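Hideaki Yoshida
@hyoshida
April 8, 2018

Thread: I have spent the last 10 evenings inside the trial version of Vendell, the robot simulator Govon sells to people who can't afford to drop a real arm on a real floor. Thoughts follow. I paid for nothing and owe them nothing.

The pitch is that you build your workspace on screen, park a gripper in it, and practice until your code stops embarrassing you. My code is still embarrassing. That part isn't Vendell's fault.

Install took 49 minutes, most of it a texture pack called "Warm Interiors." You can't skip Warm Interiors. I asked support. They were very kind about it.

So my virtual workcell is now a tan marble bathroom. There's a stain setting for the tiles. I found the stain setting before I found the save button.

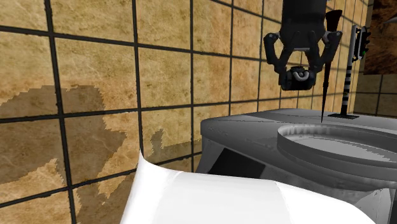

Gripper over the gray unit, Vendell trial, default lighting. Brush at right, nearly upright, point down.

What I like: the gripper model. Fingers are jointed, the pivots are where you'd want them, and jogging the wrist feels close to the real one I use at work. Whoever did the hands cared about hands.

What I like less: everything the hands are supposed to touch. The big gray fixture came from the object library under "appliance, general." I've been calling it the washer. My wife votes sink. The library has 106 objects and I'd trust maybe a shelf of them with a contact test.

Cameras are the real selling point. You can put a view pretty much anywhere and switch between them with one key. I planned on one view and ended up fussing with them like a guy hanging speakers.
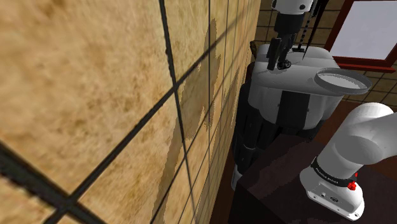
The trouble starts when you want two views side by side. Frame rate drops, my laptop fan takes up singing, and the joint readout lags just enough to make you doubt yourself. Govon says a fix is due in May.

Documentation: the getting started guide is good. The second chapter is by someone else and assumes you've read a third chapter that I can't find. There is a whole appendix on grout.

Somebody in replies asked how it stacks up against Povidico. Povidico is uglier, cheaper, and opens faster. If all you need is reach checks, get that one and spend the difference on lunch.

Vendell is for when you need to see how a room gets in the way. Tables, walls, a second robot. I'd rather learn that on screen than from our shop manager in Cabanatuan.

Score so far: 2 crashes, no lost files, one tile pattern I now see with my eyes closed. I'm keeping the trial going until it runs out. Will post the contact tests when I have them.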